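Okay, small thread on moving into a 700 square foot apartment, for anyone doing the same this November.

First thing: measure your doorways before you fall in love with a couch! Mine was two inches too wide and the delivery guys just looked at me.

Second, light wood. I wanted dark everything, but the place faces north and by four it's a cave. Pale tabletops helped so much.

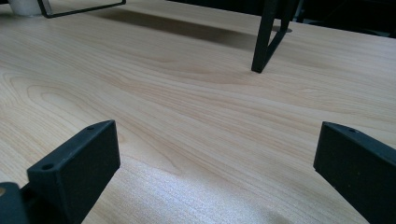
Reply from Fullthorpe: north-facing here too, get warm bulbs before you spend a dime on furniture, the ones in our rental were basically dentist lighting

Yes!! Bulbs. I swapped all of mine for 20 bucks and the living room feels like a different place.

Third, go up. Floor space disappears so fast, so anything with a second level earns its keep (shelves, risers, hooks on the back of every door). 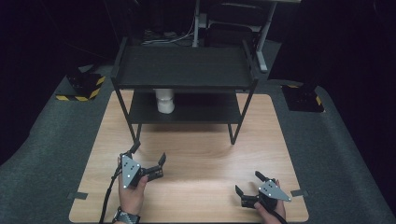 Fourth, do the kitchen boxes the first night, even if you're dead tired. I left mine and ate cereal out of a mixing bowl until the weekend.

Still hunting for a rug under $266 if anybody's seen one.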